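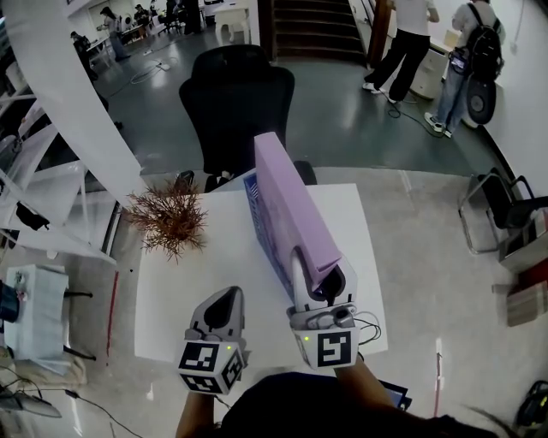

Mastcombe Dried Stems: data card and README

Version 2

Storage records for dried ornamental plants kept indoors, with weights, moisture readings and shedding scores. Collected at the Mastcombe and Nemmont stores. Tables are plain CSV, UTF-8, comma separated, with a header row.

Contents

stems.csv: one row per stem or bunch per weighing
rooms.csv: hourly temperature and relative humidity for each room
taxa.csv: lookup table for plant names
boxes.csv: box sizes, liner type and shelf position

The main table, stems.csv, holds 2,405 rows. The other three files are supporting tables and can be ignored if only weights are needed.

Summary

Dried plants sold for indoor display lose and regain water as the air around them changes. Fine-branched material also drops fragments each time it is moved. Both affect how long a bunch can be stored before it is unsaleable. The tables record these changes under ordinary storage conditions. No climate chamber was used, and no attempt was made to hold humidity at a fixed value.

The data was gathered for stock control. It was later tidied and documented so that it could be used for drying curves, packing trials and teaching. Users who need controlled conditions should look elsewhere.

Columns in stems.csv

There are 12 columns.

record_id: integer, unique in the file
item_id: text, stays with the stem or bunch for its whole time in store
taxon_code: text, joins to taxa.csv
site: M for Mastcombe, N for Nemmont
room_code: text, joins to rooms.csv
box_code: text, joins to boxes.csv, blank if stored loose
month_no: integer, months since the item entered the store
mass_g: weight in grams, to one decimal place
moisture_pct: moisture content, wet basis
shed_score: integer from 0 to 4
handled: y or n, whether the item was moved between weighings other than for the weighing itself
note: free text, usually blank

How the values were obtained

Mass. Items were weighed on a bench scale with a draught shield. The scale was checked against a reference weight at the start of each session. Readings were written down once the display had settled. Items too wide for the shield were weighed without it and have "ns" in the note column. Their masses drift more, and it is best to drop them from any fit that is sensitive to small changes.

Moisture. A pin meter was used on stems thick enough to take it. For thin branching material the value was worked out from mass against an oven-dried sample of the same batch. The two methods do not agree well at the dry end of the range. The meter method has "pm" in the note column and the oven method has "od". Do not pool them without an offset.

Shedding. Each item was lifted, turned once over a sheet of paper and put back. The sheet was compared with a printed card and scored as follows.

0: nothing on the sheet
1: dust only
2: dust and short fragments
3: fragments longer than a fingernail
4: whole branch tips or seed heads

The score is a judgement and should be treated as ordered categories. Averages of shed_score have no clear meaning. Nemmont scores tend to be one step lower for the same material, which may be a real effect of the cooler room or may be a difference in how the card was read. There was no exchange of staff between sites to settle it.

Rooms

Mastcombe has a ground-floor store with a heated office next to it. Items in the office have the room code M2. Nemmont has one unheated room with a north-facing wall, coded N1. Loggers sat at shelf height. The logger in M2 was moved away from a radiator in December of the first winter, and readings before that are too high. They have been kept in rooms.csv with the flag "rad". Corrected values are not supplied.

Gaps in rooms.csv are left as gaps. The longest is a run of missing nights at N1 caused by a flat battery. Do not fill it from M1, as the two rooms do not track each other overnight.

Plant names

taxa.csv gives a code, a common name and, where it could be confirmed, a genus. Many trade names cover several plants, and the same plant may be sold under different names by different growers. Where the genus was in doubt the field is blank. Spiny and thin-branched shrubs are the weakest part of the table. Several batches were bought in already dried, with no leaves or flowers left to go by, and were coded by growth form only. These have codes beginning GF.

Bleached, dyed and glycerine-treated material has a suffix on the code: B, D or G. Glycerine-treated items do not dry in the usual sense and should be left out of drying curves.

Boxes

boxes.csv lists inner length, width and height in millimetres, wall type and liner. Liner is one of none, tissue, kraft or film. Film-lined boxes were only used at Mastcombe, so liner and site are confounded for that level. Sizes are for new boxes. Reused boxes bow outwards over time and were not measured again.

Known problems

Items were not assigned to rooms at random. Large bunches went where there was space, which was mostly N1.

Weighing was done on Mondays, straight after the weekend, when the office heating had been off. Moisture values from M2 are therefore likely to sit above the midweek level.

Items that broke badly were thrown away and have no later rows. Late-month shedding scores are biased downwards as a result. The last row for such an item has "disc" in the note column.

A small number of item_id values were reused after labels fell off. The ones that could be found were given new values in this version. If an item gains more than a quarter of its mass between two rows, suspect a swapped label.

Changes from version 1

Column room was renamed room_code. Column weight was renamed mass_g, and ounces were converted to grams. The flag "rad" was added to rooms.csv. Duplicate rows from the Nemmont import were removed. The old column price was dropped and will not be restored.

Loading

Read all code columns as text. Some box codes have leading zeros and will not join if they are read as numbers. Blank cells mean missing. Zero is a valid value only in shed_score and month_no. Sort by item_id and then month_no before working out differences, as the rows are stored in order of entry.

Suitable and unsuitable uses

The tables are suitable for rough storage estimates, for comparing liners within Mastcombe, and for practice with uneven repeated measurements. They are not suitable for fire safety work. Moisture content alone says little about how dried plant material burns, and no treatment residues were tested. They should not be used to identify plants.

Licence and citation

Free to use and adapt with credit. Cite as: Mastcombe Dried Stems, version 2, Betancur Stores. Corrections should quote the record_id and the version number.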